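Stirnik open day: a go with their kitchen helper arm

Wednesday, October 23, 2024

I've been on the waiting list for one of Stirnik's open days since March, so when the email came I booked the afternoon off before I'd even read the whole thing! The unit is out at Fulley, behind the tile place, and parking is a pain. Leave plenty of time.

What they're showing is the Skanitz, a single arm on a wheeled base that opens cupboards, fetches things and puts them away again. It's going to be £340 a month to rent, with a minimum of 2 months, and you can't buy one outright. I was in a group with a couple who run a guest house and a very keen lad doing engineering at college, and we each got a turn at picking a job for it from the tablet.

I chose the cupboards, obviously (my mum has bad wrists and that's the whole reason I'm interested). There's a small camera down at the wrist and you can follow it on a screen as the arm works, which I ended up watching more than the arm itself. 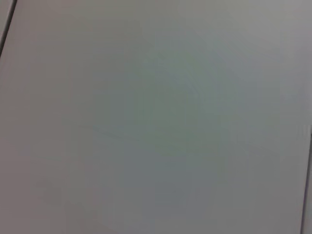 Wrist camera view, very close to a pale grey panel.

Close up like that there's really not much to go on, just grey and a dark line or two near the sides, and it gave me a new respect for whoever writes the software. I asked how it copes with plain doors and was told the wrist camera is only part of it, and there's another one higher up on the base. Fair enough, though I'd have liked a longer answer.

Things I liked: it's quiet, quieter than my dishwasher. The tablet is dead simple, with big buttons and no logging in every five minutes. It also stops the moment you touch the arm, and yes, I did try that more than once.

Things I didn't: it's slow. Painfully so if you're stood there wanting a mug. The base is wide as well, and I don't think it would get past the table in my kitchen. They say it can work for up to 97 minutes on a charge, but nobody in our group was there long enough to check.

I saw the Tawfik arm at a show last year and that one was quicker, but noisier and a lot less friendly to use. For Mum I'd pick the Skanitz - just not at that price yet.

Tea and biscuits were free, and the next open day isn't up on their website so far.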